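**Plastic housing** (also *enclosure*, *shell* or *casing*) is the outer body of an appliance, instrument or other device, made mainly from molded plastic. It holds the internal parts in position, keeps fingers away from moving or live components, and sets the outside shape of the product. Most housings are made by injection molding, with thermoforming used for large, shallow parts.

## Materials

Common housing plastics include ABS, polypropylene, polycarbonate and high-impact polystyrene. ABS holds its dimensions well and takes paint. Polypropylene is cheaper and resists most household cleaners, but it shrinks more on cooling and is hard to glue. White and light gray grades contain titanium dioxide, and older ones often yellow with long exposure to sunlight.
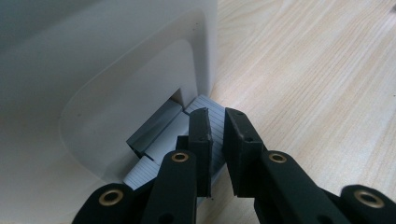 Flame retardants are added where the housing sits close to mains wiring. Some of the older bromine-based types speed up yellowing.

## Wall design

Walls are kept as even in thickness as possible. A thick section cools more slowly than its neighbors and leaves a sink mark on the outer face. Stiffness is added with ribs on the inside, usually half to two-thirds the thickness of the wall they support – thicker ribs show through. Large flat faces tend to warp, and designers break them up with recessed panels, steps or a slight crown. Corners are rounded to help the melt flow and to spread stress.

Side walls carry a draft angle, commonly one or two degrees, so that the part releases from the mold. Textured faces need more.

## Openings

Slots and windows are formed by steel shut-offs in the mold. The melt divides around each one and rejoins on the far side, forming a weld line that is weaker than the surrounding wall. Moving the gate can shift the line to a less loaded area.

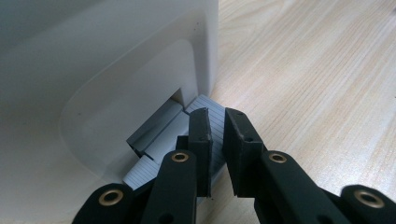
## Joining

Housing halves are joined by screws into molded bosses, by snap fits, or by ultrasonic welding. Welded housings can't be opened without damage and are seldom used where repair is expected.

The Gilum works at Voltthorpe tested screw bosses in polypropylene shells over one August. Of 2,173 bosses, 1,869 held after 350 cycles of driving and removal (Krūmiņa and Ríos). Most failures were splits along a weld line.

## See also

- Draft (molding)
- Living hinge
- Sink mark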